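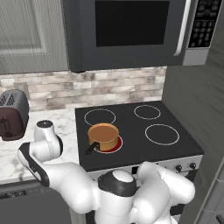 Primham School Robotics Club
Clubs > Robotics > Reports to funders > Spring term

Progress report to the Lornance Fund, 17/02/2020

Dear all at Lornance,

We promised you a proper update once the club had settled into the new year, and we are very glad to have plenty to tell you (perhaps a little too much, so do forgive us if we ramble). Your grant has taken us from a cupboard full of half-built buggies to a group of pupils who stay behind quite happily to argue about how a robot ought to cook.

The main job this term is our entry for the Plillska Challenge, in which school teams write the instructions for a simulated robot arm in a simulated kitchen. The kitchen we have been practising in has a black cooktop with four burners, a toaster along the counter to the left and a microwave over the top. The pupils have grown oddly fond of it. In the saucepan task, which has taken up most of our time, the copper-coloured pan sits on the front left burner with the burner glowing red, its black handle pointing towards the front, and the arm has to be told how to deal with it sensibly.

We have 38 pupils signed up, up from nearly 60 per cent of that figure in September, and they work in small groups with one laptop between each group. The younger ones plan their moves on squared paper first, and we have found that this saves a good deal of shouting later on. Five of the older pupils have taken charge of the trickier parts, chiefly how to bring the wrist across the counter without the rest of the arm ending up somewhere silly.

It hasn't all been smooth. The school network gave us a miserable few weeks before half term, and we lost three sessions altogether while the software was being put back on the laptops. We had also hoped to finish the toaster task by now, but it has barely been started! The groups would like to get the saucepan right first, and we think they should be allowed to.

On spending, the laptops and the licence for the Gautam simulator are paid for, and there is a modest sum left over which we should like to put towards the coach to the final. Could you let us know whether that would be allowed under the terms of the grant? We would also love to have somebody from Lornance come along to a session after the holiday. The pupils will certainly want to show you everything, and there are usually biscuits.

With warm thanks from all of us,
Primham School Robotics Club

Contact the club | © Primham School | Back to top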